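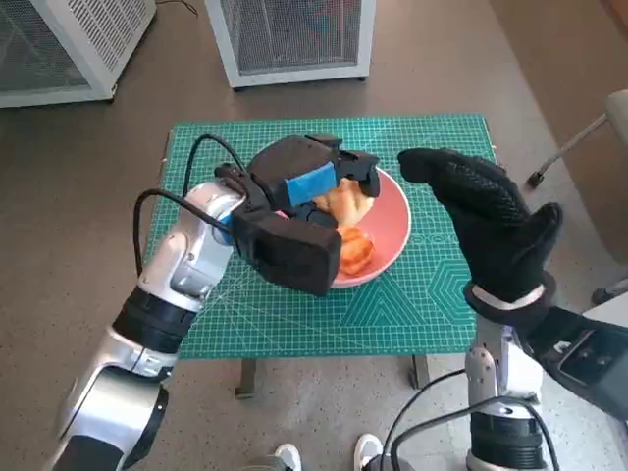

One reader asked last month whether a sourdough starter can be sent by mail without arriving dead. It can, if you dry it first. A dried starter weighs almost nothing, keeps for months in a drawer and wakes up in a few days. The method below is the one I use when I send mine from Citthorpe.

Posted 2012-10-29

What you need

An active starter
Baking parchment
A flat tray
A rolling pin
A paper envelope and a small zip bag

Step 1. Feed the starter

Feed it the way you normally do and wait until it has doubled. Dry it at its peak or a little before. A starter that has already fallen back will still dry, but it takes longer to wake up. Take what you need and keep the rest going in the jar. Do not dry all of it the first time.

Step 2. Spread it

Lay parchment on the tray and spoon on 69 grams of starter. Spread it as thin as you can with a spatula or the back of a spoon. You should almost be able to see the paper through it. Thick patches stay damp in the middle and go sour or moldy. If you have more starter, use a second tray.

Step 3. Dry it

Leave the tray at room temperature, out of the sun. Do not use the oven, even on low. Most ovens go well above what yeast can survive. In August mine is dry overnight. In winter it can take two days. Peel the sheet off and flip it once the top feels firm.

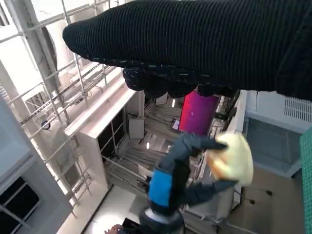 A comment on the old version of this page says that the oven light alone, with the heat off, dried a tray in one afternoon. That may work in some ovens. Put a thermometer in there first and leave the light on for an hour. If it reads over 95 F, leave the door open or go back to the counter.

The starter is ready when it snaps. If it bends, give it more time.

Step 4. Crush and pack

Break the sheet into flakes by hand, then put the flakes between two pieces of parchment and go over them with a rolling pin. Small flakes soak faster. They do not need to be powder.

Put a spoonful in the zip bag, press out the air and write the date and the type of flour on it. The bag goes in the envelope with a note on how to wake it up. If you are sending it abroad, check the customs rules for the country first.

Step 5. Wake it up

Put one tablespoon of flakes in a clean jar with two tablespoons of lukewarm water. Let it soak for a few hours and stir now and then until the lumps are gone. Stir in two tablespoons of flour, cover loosely and leave it on the counter.

Feed it once a day with equal weights of flour and water, throwing out half each time. Bubbles usually show up on day two or three. Wait until it doubles between feedings before you bake with it. 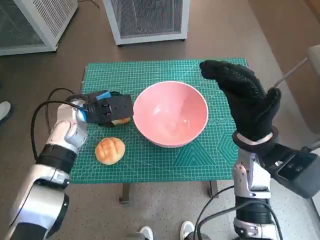
My flakes from Nivach sat for four days and did nothing, wrote one reader, then doubled after I switched to rye. Rye is a good fix for a slow start. Use it for two feedings and then go back to your usual flour.

Storage

Keep spare flakes in a jar with a tight lid, away from the stove. Mine were fine after a year. For longer than that, use the freezer.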